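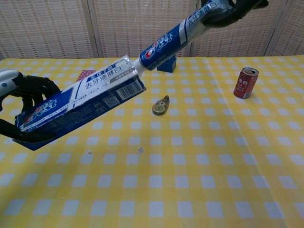

Erbridge Walking Holidays – progress report, 5/14/22

Dear Corinne,

I'm so pleased to tell you the spring season has gone better than any of us dared hope! We took 30 guests out on the new river route, and two of our local guides, Amos Whitlock and Marisol Delacroix, have finished their training (Amos is already being asked for by name). Spending stands at $2,203, mostly coach hire and the lovely lunches at Zokari. The Park route is still waiting on its permit – I hope to have it open by July.

With warm thanks,
Tia Birkett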